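Displaced families in Mallosico still waiting for inquiry into village burnings

August 1, 2019

Families driven out of the river villages east of Mallosico say they have been given no date for the start of an official inquiry, seven months after it was promised by the provincial government.

The families belong to the Nosach minority, who have lived along the lower valley for generations and who speak their own language. Most of them left on foot during two weeks of violence last winter, when armed men moved through the valley burning houses and grain stores. The provincial government has described what happened as a dispute over grazing land. The families say that soldiers in uniform were present in at least three of the villages and did nothing to stop the attacks.

A report released in July by Pinwood, a rights group which has been working in the area since the first people crossed into the neighbouring district of Eren, lists 306 houses destroyed in 10 villages. The group says it spoke to 60 people separately over a period of six weeks, and compared what they said with land records and with photographs taken before and after the fires. It concludes that the burnings were planned, and that the people who carried them out knew which homes belonged to Nosach families and which did not. In two villages, houses owned by other residents were left standing between plots that had been burnt to the ground.

The report stops short of calling the events ethnic cleansing. It says there are "strong grounds" for a court to look at the question, and asks that those in command of the army post at Mallosico during the violence be questioned under oath.

The provincial government said in a short statement that it "does not recognise the figures" and that the inquiry would go ahead once a judge had been found to lead it. Two judges have already turned the post down. The statement did not say whether the army would be required to hand over its records, a demand the families have made from the start.
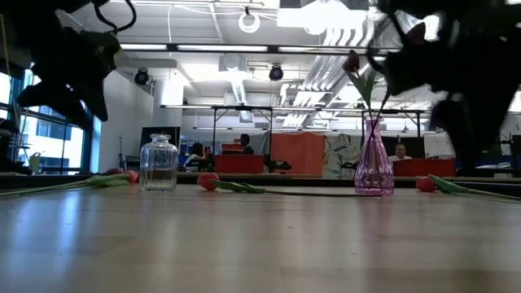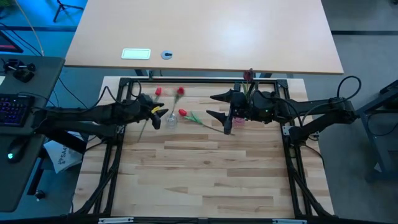

Conditions in Eren are hard. The main camp was laid out on a football ground and the fields behind it, and was meant to be used for one winter only. The tents have been patched many times over. Clean water comes by lorry in the mornings, and on days when the road is closed it does not come at all. A clinic opens for part of the week. Parents in the camp say their children have missed most of a school year, and that the local schools have asked for papers which were lost in the fires.

Papers are a problem for the adults too. Many Nosach families held their land by custom, with nothing in writing, and those who did have deeds often left them behind. Under provincial law, land that stands unused for a year can be claimed by someone else. Pinwood says that fences have already gone up around fields near two of the burnt villages, and it has asked the government to suspend the rule until people can return safely. There has been no reply to that request.

Some have tried to go back. In July a group of seven men walked to their old village to see what was left of their homes. They were stopped at a checkpoint outside Mallosico, held overnight and sent back to Eren in the morning. The police said the men had been detained for their own safety. The men say they were told not to come again, and that their telephones were taken and not returned.

The report makes several requests of governments abroad. It asks them to end the training they provide to the provincial army, to pay for a lawyer for every family that wishes to make a claim, and to press for outside observers to be let into the valley. Journalists and aid workers have been kept out of the villages since the violence ended, although a small number of foreign diplomats were taken on a guided visit in the spring. They were shown one village, where rebuilding had begun, and were not able to speak to anyone without an official present.

There is also disagreement over what form an inquiry should take. Older members of the community have said they would accept one led by a judge from the province, provided that hearings are open and witnesses can speak in their own language. Others, many of them younger, want the matter taken to an international court and say they will not give evidence to anyone appointed by the government they hold responsible -- even if this means waiting for years.

The provincial assembly is due to debate the report when it returns from its summer break. A motion calling for the inquiry to begin before the end of the year has been put down by opposition members, who do not have enough seats to pass it on their own. Families in Eren have asked to send a delegation to hear the debate. They have been told that they would need travel permits, and that the office which issues them is closed until the autumn.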